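Gremine Hand Gripper Kit: Student Set-Up Guide
Section 4. Recording a Folding Task 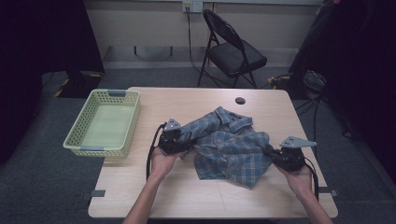

According to Qureshi, most rejected takes in the Itthorpe club come from step 3, when both grippers close on the same layer of cloth and the fold goes nowhere.

Before you start, complete the calibration in Section 3. Each pair of students needs one table, one basket and one garment from the Kerketti set.

1. Clear the table and place the basket to the left of the work area.

2. Drop the garment in the middle of the table. Do not smooth it out. Shirts may be buttoned or open, but keep the same state for all takes in a batch.

3. Pick up one gripper in each hand. Close the left gripper on a fold of cloth first, then the right. Check that the two grips are at least 100 mm apart.

4. Open a new take and wait for the tone. Movement before the tone is not logged.

5. Fold the garment, place it in the basket, and open both grippers fully.

6. Hold still until the second tone, then close the take.

Note: A batch is 13 takes. If a take is dropped, repeat it under the same number with the suffix R.

Caution: Keep cables on the outer side of each wrist. Do not cross your arms during a fold.

Caution: Do not close a gripper on buttons or zippers. The finger pads are not covered for this kind of damage.

If the status line shows error 232, go back to Section 3.2.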